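Trodwood round table: my review after a few months of meals, mess and homework

Posted 24 November 2024

I bought the Trodwood round table in September, after a year of eating off a fold-out thing that pinched my fingers every single time. I'd been going back and forth between this one and the Flurnix, which has the nicer legs (I'll admit it), but the Flurnix only came in a dark finish and our kitchen is gloomy enough as it is. So white it was, and I've changed my mind about it at least twice!

Putting it together

It comes in one flat, very heavy box. The legs go on with 5 bolts through a middle plate and there's a little key in the bag. I did it on my own on the hall rug in my socks, with the top face down, and the only real struggle was turning it over at the end. Get someone to help with that bit. The leaflet is all drawings and no words, and drawing three is wrong, or at least I still can't make sense of it. Ignore it and carry on to the next one.

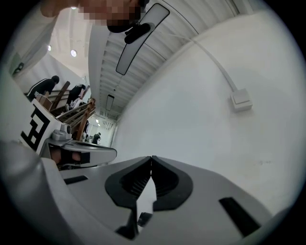 Size and shape

I'd never had a round table before and I'm completely sold. You can squeeze an extra chair in when people turn up, and there are no corners to catch your hip on when you're carrying a hot dish through. Four of us eat comfortably, five is fine if everyone likes each other. What you do lose is the bit of edge you'd normally push up against the wall, so ours sits out in the room and the hoover has to go all the way round it.

The surface

Right, the white. It looks lovely and bright, and it shows everything: crumbs, pencil, the ring under a mug of tea. Most of that wipes off with a damp cloth. Turmeric did not, and I've still got a faint yellow patch near the window side that I cover with the fruit bowl. I've since started using the Jokalura cleaning paste, a small dab on a soft cloth, and it has faded the worst of it (the patch, I mean, the bowl is staying put).

It's a very steady table, I should say. People lean on it, reach right across it, do jigsaws on it, and it doesn't rock. I tightened the bolts once after the first few weeks and haven't needed to again. 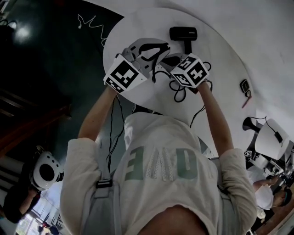
Would it do for a small flat?
I'd measure first, as you need room to pull the chairs out on every side, and a drop-leaf would suit you better if one side has to go against a wall.

Delivery was through Panagiotou, who were on time and carried it up the stairs without any grumbling. They took the old cardboard away too, which I hadn't expected.

I've given it four stars out of five. The missing one is for the turmeric, and for drawing three.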